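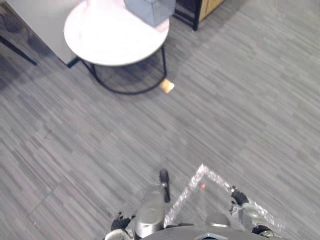

12/13/23

Claims intake bench, flex spending reimbursements. Picking up where Monday's notes stop.

Reran the November batch through the reader after Kevin changed the date rule. 456 claims in, 59 kicked out to manual review. Before the change it was 205, so the rule did most of what we wanted. Went through all 59 by hand this morning, and Yutong Xue took a second pass on the ones I marked unclear.

What's left in the pile:

- Pharmacy receipts where the fill date and the pickup date are both printed. The reader takes whichever comes first on the page. Wanbridge wants the fill date, Rinirau wants the date paid. We need a plan-level setting for this.
- Explanation of benefits pages with more than one family member on them. Reader grabs the first name and stops.
- Orthodontia contracts. These have a monthly amount and a total, and the form only has one amount box. Leave them in manual for now.
- Card slips with no description of service. Correctly rejected. The member gets the standard letter.

Three claims were rejected for "missing provider name" when the name was there in the logo at the top. All 3 from the same dental office. Kevin Bedoya says the reader skips anything it takes for a graphic. He can turn that off, but then it starts reading the fax header as the provider, and we had that problem in the spring. Not touching it until we have a test set with more letterheads in it.

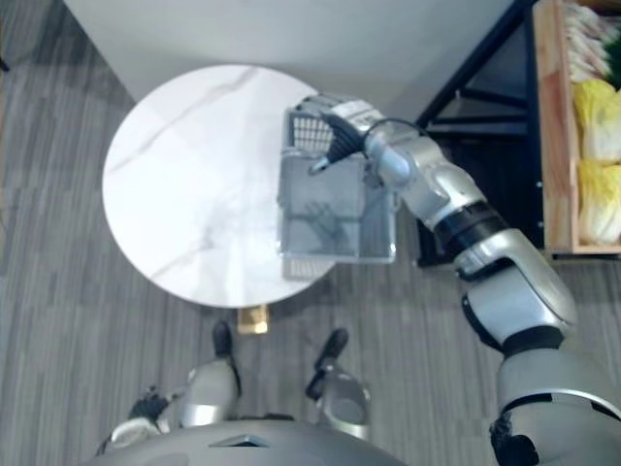

*Gray mesh basket over the marble-look tabletop.*

Afternoon: duplicate check. The Flornov export sends a claim again if the member edits their mailing address, with a new claim number each time. Our check compares claim numbers, so it misses these. Tried matching on member ID + service date + amount instead. It caught the repeats but also flagged two real claims, both copays for the same amount on the same day at different offices. Added provider to the match and both cleared. Ran it again on the full batch, no other false hits that I could find.

Yutong pointed out that provider will be blank on anything the reader can't parse, so those will match each other too easily. Changed it so a blank provider never counts as a match. Slower, and a few repeats will slip by, but a person looks at those claims anyway.

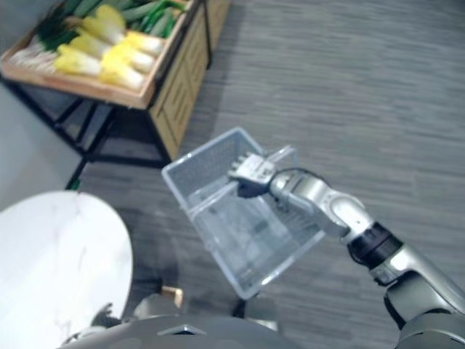

Denial letter wording. The Pan template still says "additional information is required" and doesn't say what. Members send the same receipt back and we deny it again. Drafted a version that names the missing item (date of service, description, patient amount) and puts the fax number right under it. Sent to Kevin to see if the merge fields can handle it. He thinks yes for the first two. Patient amount is stored in a different table and he has to look.

Also found that the letter gives members a deadline but counts it from the day we receive the claim. Plan document counts from the date of the letter. Needs to be fixed before anything else on the template goes out.

To do:

- [ ] Plan-level date setting, fill vs. paid (me)
- [ ] Collect letterheads for test set (Yutong)
- [ ] Patient amount merge field (Kevin)
- [ ] Deadline text on the Pan letter - ask compliance which wording they approved last
- [x] New duplicate match on test server

Reader settings saved under the November batch folder, old date rule kept next to it in case we have to go back.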